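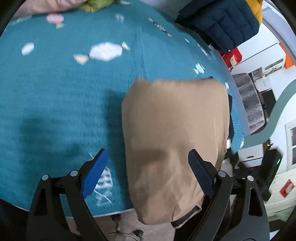

Household Textiles, Unit 4: Fibers, Weaves and How Cloth Behaves at Home
Notes for the evening group, Dunbar Adult Learning Center
Instructor: Notburga Holzer
Handout revised 8/5/26

Welcome back, everyone, and thank you for bringing in so many scraps last time! I have never seen the big table so covered. I promised to write up what we talked about, and I've added a few things we ran out of time for, so please forgive the length.

1. Fiber first, then yarn, then cloth

When people tell me a shirt is "cotton," they have told me the fiber and nothing else. Denim is cotton, and so is the thin stuff in a summer nightgown. A fiber is the hair-like raw material. Yarn is what you get when fibers are twisted together, and cloth is what you get when yarns are woven or knitted (or, in the case of felt, when the fibers are simply matted and pressed). Salamatu Frimpong asked whether a tighter twist always means a stronger yarn. Up to a point, yes. Past that point the yarn starts to kink and fight itself, and crepe makers use that on purpose to get a pebbly surface.

2. The weaves you should know by sight

Plain weave goes over one, under one, all the way across. Bed sheets are often plain weave, and so is muslin.

Twill steps over by one yarn on each row, so you get slanted lines. Chinos and jeans are twills. Run your thumbnail across one and you'll feel the ridges.

Satin lets the yarns float over several others before they dip down. Long floats give you the shine, and they also snag on everything, as Callum Rankin's poor tie showed us.

3. Why cloth wrinkles

Cotton and linen are made of cellulose, and the long molecules in them are held side by side by weak bonds. Moisture and warmth loosen those bonds. If the cloth is bent while they are loose, they settle again in the bent position, and there is your crease. An iron does the very same thing in your favor, with steam to loosen and the flat plate to hold everything straight while it cools and dries. Wool springs back better because the fiber is naturally crimped. Polyester holds its shape well in the wash, but a crease put in with too much heat can be there for good, so go gently with the dial.

Pao-chu Tu told us her grandmother rolled her linens and never folded them, and I think that is lovely advice for tablecloths. A sharp fold kept in the same place for years will wear through along the line.

4. Thread count

This is the number of yarns in one square inch, lengthwise and crosswise added together. Our sample sheet came to 286 by the label. Some sellers count each ply of a twisted yarn separately, and the number doubles without the sheet getting any nicer, so do feel it before you pay for it.

For next time

Please read pages 53 to 80 in the course reader. Hiu-tung Choi has kindly offered to bring her small loom, so come a few minutes early if you'd like a turn. Bring one old garment with the care label still in it, and a magnifying glass if you own one. I have 2 to lend.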